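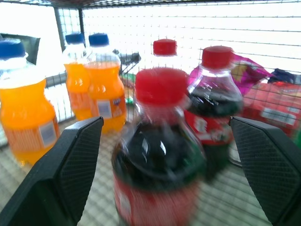

Visit to the Britthorpe bottling works, June

We met at the Garholm Road gate at ten and were given hairnets and ear plugs. Leilani Strickland took us round. She has been on the filling side since the Marchetti family sold up and Limach took over.

The tour starts in the syrup room, which smells strongly of burnt sugar. From there you walk along a raised gangway above the filler. It does 3,000 bottles an hour on the small size, less on the large. Noise is bad near the capper and questions have to wait until the corridor.

The water treatment plant was being serviced so we missed that part. We had longer in the old boiler house instead, where there is a display of crates and delivery books going back 80 years.

Tea and a biscuit in the canteen afterwards. Parking is limited and the steps to the gangway are steep. Allow 2 hours. Groups should book through the works office.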